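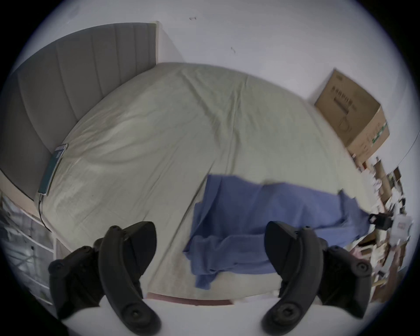

Back from the Wellel open day, typing this fast before I forget half of it. The laundry demo was the best part for me and the part most people walked straight past, since it's not a shiny arm doing backflips. It's a person holding a gripper in each hand and handling cloth. Blue cloth on a green sheet, bunched up any old way, and you're looking at two black fingers trying to find an edge to pinch. Somebody's phone still charging up by the headboard. I like that, my bed looks the same.

The talk before it was OK. They say they have 2000 recorded tries at cloth so far and want a lot more before they let an arm near it on its own. Teodora Kelmendi did the talking, very clear, took every question. Got to try the grippers myself for a few minutes. Harder than it looks!! You lose all feeling in your fingertips and end up going by eye.

Anyone else there? Posting as brassmonkey_ut, I'm the one who asked about zippers.

dorsetpin wrote:
Was there in the afternoon. Sorry but I thought it was thin. I drove 13 miles past my exit thanks to their map and then waited in line to watch people mess with a towel. No autonomous run at all. The flyer said "robots at home" and I'd call that a stretch.

brassmonkey_ut wrote:
Flyer said "teaching robots at home" I'm pretty sure. But yeah the map was bad.

hexnut_lou wrote:
Flyer in front of me, says Teaching in small letters and Robots in big ones. You're both right, congrats.

Went with my daughter, morning slot. She liked the Nerko table better (the wheeled cart with the lift) but that one had a rope around it. The gripper thing you could pick up and hold. That counts for a lot with a ten year old.

dorsetpin wrote:
Nerko cart stalled twice while I stood there. Just saying.

slowfeed wrote:
Couldn't make it, any more pics? Mostly want to see the housing, I'm thinking of building something like it for my own arm.

brassmonkey_ut wrote:
One from higher up, both grippers in it. White shell, green lights across the front of the left one, little holes like a speaker. No idea what all of it does, didn't ask.

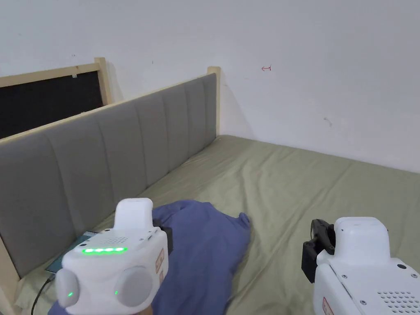 slowfeed wrote:
Thanks. Do you need to sign up ahead for the next open day?

hexnut_lou wrote:
Sign-up is only for the hands-on slots, the talk and the tables are walk-in.

slowfeed wrote:
Good, will try to come then. What do the grippers weigh?

brassmonkey_ut wrote:
They had it on a card, 298 grams without the cable if I read it right. Felt like more after a while. My wrist was done before my patience was.

trnka_fan wrote:
Can I disagree with everyone? I thought the cloth work was fine but they picked an easy bed. Flat sheet color, nothing much on it. Try it on my kid's bunk. At the Trnka demo last spring they used a hamper full of socks and it was a disaster and I learned ten times more.

hexnut_lou wrote:
Easy bed?? It's a soft thing lying on another soft thing. Pinch too deep and you grab the sheet too. Happened to me on every second try.

trnka_fan wrote:
Fair, I didn't try it. Line was too long.

dorsetpin wrote:
So you waited less than me and complain more

trnka_fan wrote:
It's a gift

brassmonkey_ut wrote:
OK last one and my notes under it, cleaned up a bit. I kept editing this post, sorry if you saw the early verson.

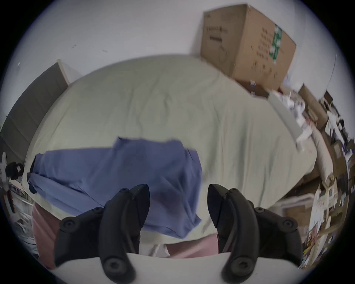

Last edited by brassmonkey_ut in September, 9:52 pm. Reason: spelling, price

Notes, no order:
- fingers are black, molded, with curved segments. Big hex socket screws right where you can reach them. Good for slowfeed, looks easy to take apart
- tips come in at an angle so you can get at a fold from the side. Straight down was useless for me
- pink fabric under the blue along the near side of the bed. Would be a nice test, grab one color and leave the other. I forgot to ask if they do that
- view is super wide. Boxes and clutter past the bed all bent around the rim, wall too. Took me a minute to get used to
- Clokix parts kit was on the sales table, 248 dollars, fingers only, no shell. Didn't buy. Thought about it in the parking lot
- coffee was free and gone by 11

dorsetpin wrote:
248 for fingers. I'll print my own.

slowfeed wrote:
If you do, post the files? I've gone thru almost a whole spool on bad ones.

dorsetpin wrote:
Maybe. PETG or nylon?

slowfeed wrote:
PETG for now. Nylon keeps warping on me, no enclosure.

hexnut_lou wrote:
Start a new thread for that plz, I want to follow it and I'll lose it in here.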